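Brote de la lavandería Westilow

El brote de la lavandería Westilow fue un conjunto de casos de norovirus detectado en mayo entre el personal de una lavandería industrial de Kilura, que daba servicio a residencias, hoteles y a un pequeño hospital comarcal. Se confirmaron 63 casos en una plantilla de 102 trabajadores. No hubo fallecidos. Suele citarse en la bibliografía sobre salud laboral como caso de transmisión en vestuarios y comedores, y también por la disputa posterior sobre las bajas.

Antecedentes

La planta abrió como taller de planchado y fue ampliada dos veces. En el momento del brote pertenecía al grupo Vadent, que la había comprado junto con otras lavanderías menores de la zona. Trabajo a turnos, mañana, tarde y noche. Un único comedor para los tres. Vestuario compartido, con entrada por el mismo pasillo que la zona de recepción de ropa sucia; esa distribución ya había sido criticada en una inspección anterior, sin sanción.

Buena parte del personal era temporal y contratado por medio de una agencia, Lewis. Estos trabajadores no cobraban los primeros días de baja. El dato aparece en casi todos los informes posteriores.

Desarrollo

Los primeros síntomas se registraron en el turno de noche: vómitos y diarrea en cinco operarios de la línea de clasificación. El encargado, Alun Jarman, lo atribuyó a la cena y no avisó a la dirección hasta la mañana siguiente. Dos de los enfermos terminaron la jornada. En los días posteriores aparecieron casos en planchado, reparto y oficinas.

La médica de salud pública Carys Gittins recibió el aviso por una vía indirecta, al coincidir varios pacientes de la misma empresa en el centro de salud. Pidió la lista de ausencias y recomendó el cierre. La planta siguió abierta con personal reducido hasta que se confirmaron las muestras, y entonces cerró nueve días. Durante el cierre el hospital recurrió a ropa desechable y a un proveedor de fuera de la comarca. 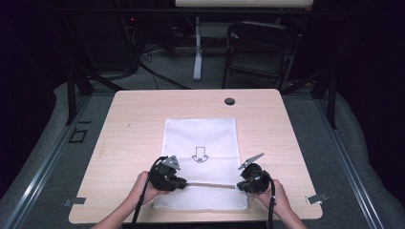 Paño blanco con una flecha impresa, extendido sobre una mesa.

Investigación

El informe técnico lo firmó el epidemiólogo Vojtěch Machala. Descartó el agua de la red y la comida del comedor como origen. Consideró probable la entrada del virus con una partida de ropa sucia de residencia, aunque no llegó a demostrarlo, y señaló como factor principal la propagación posterior entre personas: grifos de accionamiento manual, un solo aseo por planta, gel hidroalcohólico en lugar de agua y jabón (el gel es poco eficaz frente a norovirus).

También recogió que casi 9 de cada diez trabajadores de agencia encuestados habían ido alguna vez a trabajar con síntomas digestivos. La empresa cuestionó la encuesta por anónima. Machala mantuvo la cifra en la version definitiva.

Conflicto laboral

La delegada sindical Somtochukwu Abubakar reclamó que los contagios se reconocieran como accidente de trabajo. Vadent se negó en un primer momento, alegando que el virus circulaba ya en la localidad. Hubo concentraciones ante la puerta y una huelga parcial en el turno de tarde. El acuerdo llegó por mediación: pago íntegro de las bajas, incluidas las del personal de Lewis, y segundo comedor. La calificación como accidente quedó fuera del texto y se resolvió caso por caso, con resultados desiguales.

Consecuencias

Se separaron los accesos de ropa limpia y sucia. Se cambiaron los grifos. La norma de no volver al trabajo hasta 48 horas después del último síntoma, que ya figuraba en el manual interno, pasó a aplicarse tambien a los temporales.

La periodista Efa Kemeys publicó una serie de reportajes con testimonios de la plantilla, la mayoría sin nombre. Jarman dejó la empresa; no consta despido.

Véase también

Gastroenteritis vírica
Incapacidad temporal
Presentismo laboral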